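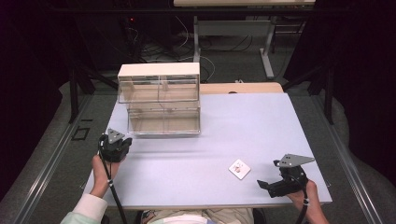

How to Apply for a Sidewalk Seating Permit in Downtown Jirnuria

So you've got a little place on one of our downtown blocks and you'd like to put a few tables out front when the weather turns nice. Wonderful! There's hardly anything that makes a street feel friendlier than people eating lunch on it, and the permit is a good deal less scary than it looks when you first open the packet. I've walked a fair number of shop owners through it by now (bakers, a bookseller, one very patient barber who only wanted a bench), and most of them had the whole thing turned in after a couple of quiet evenings at the kitchen table.

Before you start

Have your current business license handy, along with your lease or deed and your certificate of liability insurance. If you rent, you'll also need a short letter from your landlord saying that outdoor seating is fine with them. Please ask for that letter first! Landlords can be slow, and I've seen more applications sit waiting on that one piece of paper than on everything else put together. Stelios Balaskas, when he was opening Karras on the corner lot, had his drawing finished and his fee paid and then waited most of September for two sentences and a signature.

Step 1. Measure your frontage

Measure the width of your storefront from one property line to the other, and then the depth of the sidewalk from your wall to the curb. Write down where the fixed things are too: tree grates, parking signs, hydrants, bike racks, the lamp posts. You have to leave a clear walking path 7 feet wide, and it has to run straight past your seating. A path that zigzags around a planter won't be accepted, even if it's wide enough the whole way.

Step 2. Draw the plan

You don't need an architect for this. A ruler and graph paper will do nicely, provided the drawing is to scale and everything is labeled. Show the tables and chairs with the chairs pulled out, the way they'll be when people are sitting in them. Mark your front door and which way it swings. If you're planning umbrellas, draw the full circle of the open umbrella and note that the lowest edge will hang at least 8 feet off the ground. 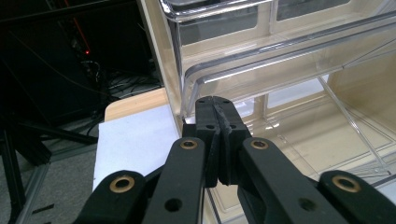
Make two copies once you're happy with it, one to turn in and one to keep by the register. The inspector will ask to see it when she comes by, and it's so much nicer to reach under the counter than to go hunting through email with a line of customers waiting.

Step 3. Fill in the form and pay

The form is four pages, and you can skip the last one unless you serve alcohol outdoors. If you do serve it, set aside an extra afternoon, as you'll need a barrier around the seating and a separate sign-off from the licensing desk. The fee is $373 for the season. It covers one storefront, so if you have two doors next to each other under separate leases, as Oltari does with its café and its wine shop, you'll file twice.

Step 4. Post your notice

After the form is accepted you'll be handed a yellow notice to tape inside your front window, where it has to stay for 21 days so the neighbors can comment. Do go and say hello to the shops on either side before it goes up. Imad Abu Hammour took a tray of pastries from Pluvo up and down his block and ended up with three letters of support, which certainly didn't hurt.

Step 5. The inspection

Set out your furniture exactly as drawn, and have your insurance certificate at hand with your copy of the plan. If something is a few inches off you'll usually be allowed to shift it on the spot. Bigger changes mean a new drawing, though you won't have to pay again.

Applications for this season opened on 13th April and are taken at the front counter or by mail. Renewals use the short form, with last year's plan attached if your layout is staying the same.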